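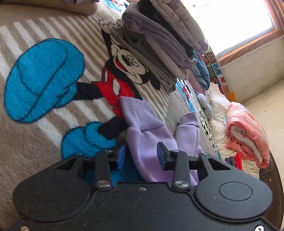
A lavender fleece sweatshirt on the bed, with folded clothes stacked behind it.

Laundry Folding at Drornley: Common Questions

Do I need to sort clothes before pickup?
No. Put everything in one Marby bag and tie it. We sort by color when it gets here.

How do you fold sweatshirts?
Lay it face down, fold both sleeves across the back, then bring the hem up to the collar in two folds. Fleece goes near the top of the stack so it doesn't get crushed.

Can you fold at my home?
Yes, on the Savchuk side of town only. We need a clear surface, and a made bed is fine. A visit covers up to 3 loads.

Do you take plush blankets and comforters?
Blankets, yes. Comforters go to our Vomutden shop and take an extra day.

What about stuffed toys?
Small ones can go in the bag. Please tell us if they have batteries.

What time is the last pickup?
11 a.m. From October on, later pickups are by request.

Something is missing from my order. Who do I contact?
Ask for Vira Semeniuk at extension 2321 and have your bag number ready.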